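Second Pair of Hands at the Sink

Betel's two-arm kitchen kit, reviewed over 90 days in a working home kitchen

The Benby is sold as a kit. Betel ships it in two crates, with the arms, the grippers, three cameras and a controller, and leaves the buyer to supply a stand and a good deal of patience. The version tested for this article came with the September software, which is the first release to include the dish routine as standard. Earlier owners had to install it as a separate package.

Setup took six hours. Most of that went to leveling the stand, where an error of a few millimeters at the base becomes a visible error at the fingers. The manual covers the mechanical work well and the network setup badly. One page refers to a menu that no longer exists. Betel's support desk answered the query the next morning with the correct path.

Each arm ends in a two-finger gripper with pale, replaceable pads. The pads are the wear part. Our first set lasted 107 runs before the surface began to glaze and plates started to turn in the grip. Replacements attach with two screws and need no recalibration, although the software asks for one anyway. It can be dismissed.

The cameras

One camera looks down from the head of the stand and sees the whole work area. The other two are mounted at the wrists, and they see what the fingers see. The dish routine uses the head view to decide what to pick up and the wrist view to finish the approach. Betel lets the owner save both streams, and anyone trying to diagnose a missed grasp should do so.

The quality of the two streams differs more than the specification sheet suggests. The head camera holds detail on a black granite counter and a brushed steel sink, both of which are hard on an automatic exposure. The wrist camera loses nearly everything when the arm moves fast in poor light. Small lights smear into streaks and the gripper becomes a dark mass at the bottom of the view.
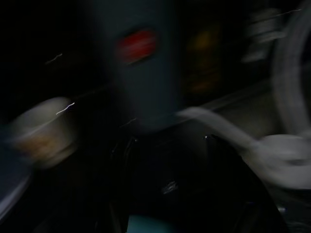
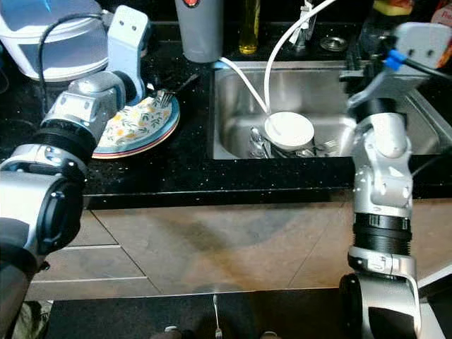
What it can pick up

Plates are the strong point. Rimmed plates in a stack are separated one at a time, with the finger entering under the rim. Flat plates with no rim are slower, and the routine gives up after three attempts and moves to the next item. This is the right behavior. An earlier kit from Obura, which we ran on the same counter, would repeat a failed grasp until it was stopped by hand.

Cutlery is weaker. A single fork on a flat surface is not a problem. A pile of cutlery in the bottom of a basin is, as the metal reflects the light and the routine cannot reliably tell where one piece ends and the next begins. Lifting two pieces at once is common. Betel classes that as a success; we did not.

Glass bottles are recognized and left alone by default. The setting can be changed, but we kept it on.

Speed, noise and cables

The arms are quiet at the default speed and acceptable at the higher one. The higher speed is hard to recommend for another reason. It shortens a run only slightly – the time goes on deciding, and very little on moving – and it makes the wrist video close to useless in the evening. A better lamp over the sink helped more than any setting in the menu.

Cable routing needs work. A black cable runs outside the arm in a loop, and on a crowded counter it needs watching. Clips are available from Murnura, which makes most of the third-party parts for this kit. They should be in the crate.

Running costs

Pads aside, the kit has few consumables. Betel advises a joint inspection every 500 hours of operation, which we did not reach. The dish routine needs no subscription. Remote support does, after the first year.

Verdict

The Benby suits a lab or workshop that wants a two-arm platform with a household task already running on it. As a kitchen appliance it is slow, and it needs someone in the room. Buyers who already own the Obura kit will find better grasping and worse documentation. We would wait for a revised cable guide before ordering a second unit.

Reviewed 13/06/2020. Test unit supplied by Betel and returned after the review period.

Contact the editors | Copyright, all rights reserved | Back to top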